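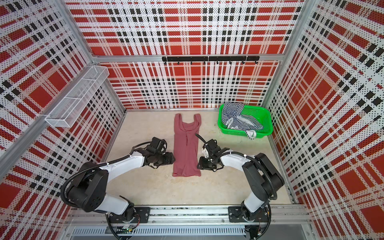
Attachment 1: pink vest top flat on the floor, green basket in the back right corner, hooks bare

Adska Fittings Helpdesk
Ticket 59
Product: Jikix hook rack, black, back wall fixing
Also affected: white wire basket, left wall
Site: Carhuamaca, folding bay
Opened: Apr 7, 2022
Status: part resolved, basket still open

Original message

Hi, hook rack on our back wall keeps tipping forward. It's the long black flat one with the small hooks under it, fixed just below the aluminium rail. Hang anything heavier than a T-shirt on it and the whole bar rolls towards you, then things slide off. Happens on any of the hooks, worse in the middle. Have taken everything off for now.

Walls are the perforated panel with the red and black plaid on. Panel itself seems OK, no cracks, nothing coming away from the posts.

Second thing, not sure if it's the same fault. White wire basket on the left wall has started to drop at the front end. Only by a bit. Socks roll down to the front and end up in one compartment, which is annoying but not urgent. The hooks are urgent, we have nowhere to put things between sorting and folding.

Need to know: wrong screws, wrong wall, or wrong rack? Thanks

Reply from support

Thanks for getting in touch. Can you check the following and come back to us.

Are the screws going into the aluminium rail or only into the panel?
Did you use the washers from the small bag?
How much weight is on the rack when it tips?
Was the rack fitted as one piece or joined on the wall?

Please leave the rack unloaded in the meantime.

Customer update

OK had a look. Answers in order.

Screws: panel only. Didn't know there was a choice, the leaflet just shows a wall. Washers: no, bag was still taped inside the box lid. Found it today. Weight: put wet towels on once, weighed them after on the luggage scale, 5 kg. Normally it's vest tops and leggings so nowhere near that. Joined on the wall, yes. Screwed up the left half first then butted the other one to it.

Also measured the gap between fixings, 600 mm. Is that too far? The leaflet says "evenly" and nothing else.

Tried swapping the end screws for longer ones. No change, still rolls.

Reply from support

That explains most of it. The perforated panel is fine for holding light things but the hooks stand proud of it, so any load levers the bar outwards and the holes let it happen. Longer screws won't help if there's nothing behind for them to bite on.

Suggested fix:

1. Take the rack down and move it up so the top edge meets the aluminium rail.
2. Fit the slot clips (Dulov pattern, sending you a set free of charge) into the rail channel.
3. Join the two halves on a table, face down, before it goes back up.
4. Washers on every screw.
5. Put an extra clip close to the join.

600 mm is too far apart for this rack, yes. Halve it.

Customer update

Clips came. Bag says Dulov but they're a slightly diferent shape to your drawing, one lip is longer. Went in fine with the long lip down. Tried them the other way up first and they just fell out on the floor, so might be worth a line in the leaflet.

Joined the halves on the table like you said. Much straighter. Bar is now almost 700 mm of solid support in the middle with no wobble when I pull on it by hand. Leaving it bare overnight and then loading it up a hook at a time, light stuff first.

Basket not touched yet. Emptied it out to see if it sprang back level, it didn't.
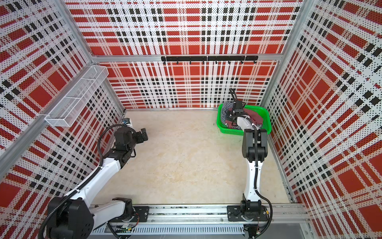
Meanwhile the unfolded things are living in the green basket in the back corner, stripy one and the maroon one at the moment, and it's a pain. They come out creased and have to be shaken and flattened before folding, and the bottom one always gets missed. Would like to get back to hanging asap.

Next morning: bar hasn't moved. Hung two light tops, fine. Hung a hoody, fine. Towels tbc, will do them dry.

Question on the basket. It's fixed at the back edge only. Should there be something underneath at the front? Can't see any holes for it and don't want to drill the panel if I don't have to.

Reply from support

Good news on the rack. Keep towels off it for now please and don't hang them wet at all.

For the basket, there's a support wire that hooks under the front corner and goes back to the wall. It ought to have been in the box. No drilling, it uses the holes in the panel. Checking stock. We'll add the clip direction to the leaflet as well.

Customer update

No wire in the box, checked twice, checked the lid this time too. Please send one. Socks are in a carrier bag till then.

Hook rack part can be closed. Leave the basket open.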